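The remote has a home now

I have been meaning to write about remote controls since August, when my sister Mélanie came to stay and we spent 25 minutes looking for ours. We had the sofa cushions off, then the rug up, and she even had a look in the bread bin (I'd like to say that was silly, but I once found my glasses in there). It was down the side of the armchair all along, with a biscuit.

Our old house in Trundbridge had a telly with knobs on it, so this never came up. Now there are 2 remotes, both long and thin, and both quite able to slide into any gap you care to name. My neighbour Tanner MacPherson swears by a hook on the wall, but I know myself and I would never hang it up.

What I've settled on is a plain tray with a box on it. The tray stays put on the table, and anything small and easily lost goes on it at the end of the evening – remote, reading glasses, the pen for the crossword. I tried a lovely deep basket first and everything sank to the bottom, so do go for something shallow if you can. A pale colour is a help too, as a dark remote shows up against it even when you've only got the lamp on.

I like a remote with the buttons in tidy rows, by the way, and a gold one is so much easier to spot than a black one!
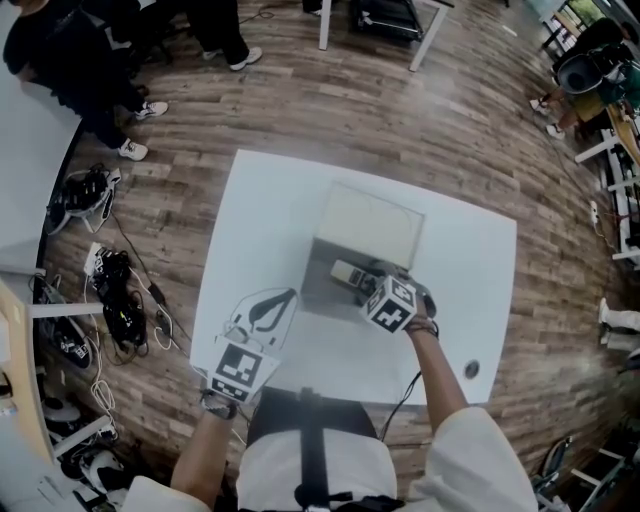
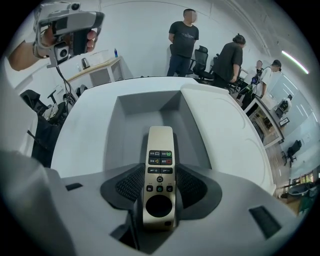
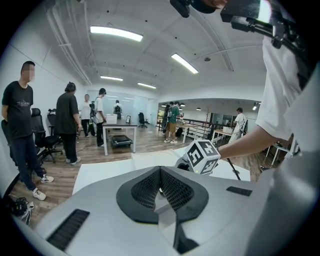 What should I do with the spare batteries?

Keep them in their packet, in a little lidded tub near the tray, and well out of reach of small children. Mine used to roll about in the kitchen drawer with the string and the takeaway menus, and I could never tell the new ones from the flat ones.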